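Chapter 7
Surface Cleaning and Residue

7.1 Scope of the chapter

Most of what is called dirt in a building is a thin film. It may be skin oil on a door plate, starch on a kitchen counter, ink on a writing board, or the detergent left from the last time the surface was washed. The film is often too thin to see under normal room light, and it holds dust that would otherwise fall off or blow away. A surface that looks dusty again the day after it was wiped usually has a film problem.

This chapter deals with films on hard, nonporous surfaces: glass, glazed tile, coated steel, and sealed plastic. Textiles and bare wood are covered in Chapter 9. Floors are mentioned only where a point made about walls or counters applies to them as well. Readers who have not yet worked through Chapter 4 (Water Hardness) should do so before attempting the problems at the end of Section 7.5.

7.2 Terms

Soil. Any material on a surface that is not wanted there. The word covers dry particles, oils, salts, and dried liquids.

Film. A soil spread in a more or less continuous layer. A film may be a mix of several soils.

Residue. The part of a soil or of a cleaning product that stays behind after cleaning. Residue is measured after the surface has dried.

Solvent. A liquid that dissolves a given soil. Water is a solvent for table sugar and a very poor one for candle wax.

Dwell time. The time between putting a cleaning liquid on a surface and wiping it off.

Pickup. The share of the loosened soil that ends up in the cloth. Pickup is given as a fraction between zero and one. Soil that has been loosened but not picked up is only moved.

The last two terms are often confused in the trade. A long dwell time loosens more soil. It does nothing for pickup, and if the liquid dries on the surface before wiping, the soil is left as a ring that can be harder to remove than the original film.

7.3 What holds a film in place

Three effects matter at the level of this course. The first is simple wetting. An oil that spreads well on a surface touches it everywhere, and the total pull between the two is large even though the pull at any one point is weak. The second is mechanical. Scratches and pores give a film something to grip, which is why an old enamel sink stains where a new one does not. The third is chemical change after the soil is laid down. Cooking oil left on a warm range hood reacts with oxygen and turns from a liquid into a gum, and the gum no longer dissolves in the liquids that would have removed the fresh oil.

The third effect explains much of the difference between daily and monthly cleaning. The amount of soil grows over time, but so does the fraction of it that has changed form. In the Flindgate kitchen study, which is used as a running case in this chapter, Nilsuwan compared two sets of coated steel panels, one wiped every day and one left alone for the month of December. The panels in the second set needed a stronger product as well as more of it. Rungnapa Nilsuwan's notes on the panel method are reprinted in Appendix C.

7.4 Choosing a liquid

The usual rule is that like dissolves like. Salts and sugars come off with water. Oils and waxes come off with liquids that are themselves oily, or with water to which a detergent has been added. A detergent molecule has one end that mixes with water and one that mixes with oil, and enough of them together will carry small drops of oil off in the rinse.

The rule has limits. It says which liquids will work and nothing about speed, fumes, or damage to the surface. Acetone removes many inks quickly; it also clouds acrylic sheet within seconds. The Endmont selection table (Table 7.2) lists the surface first and the soil second for this reason, and students should read it in that order.

Concentration is the other common source of error. Above a certain level, added detergent does not remove more oil. It stays on the surface, dries, and becomes a film of its own. Chidiac rinsed one group of tiles once and a second group twice after washing with the same overstrength mix, and found a visible haze only on the first.

7.5 Inks on writing boards

Dry-erase ink is a useful teaching case. It contains a pigment, a fast-drying alcohol, and a release agent. As the alcohol leaves, the release agent keeps the pigment from bonding to the board, and the dried line can be rubbed off with felt. Permanent ink has a resin in place of the release agent, and the resin grips.
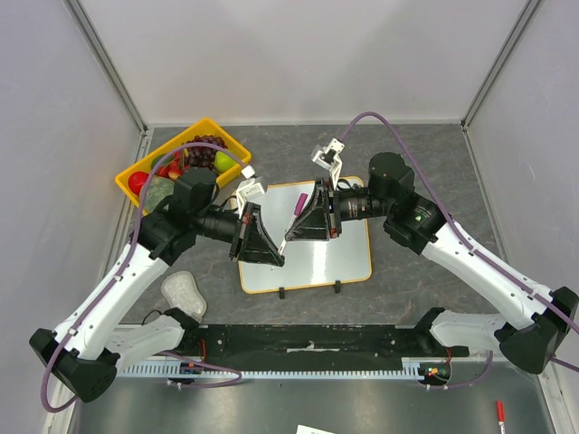 Department of Building Care and Materials, Duangkaew Technical College

A line of dry-erase ink that is left for weeks becomes harder to rub off, and on a worn board it may leave a gray shadow known as ghosting. Drawing over the old line with fresh ink and wiping both while the new ink is wet will often lift it — the alcohol in the fresh line softens the old one. Ghosting that remains after this is ink lodged in scratches, and the remedy is to resurface or replace the board.

Problems 7.1 through 7.4 use the Skidton board data. For each board, state the soil, the surface, and the liquid you would try first, and give the dwell time. Karim Chidiac's rinse data are needed for Problem 7.4 only and are found on page 207.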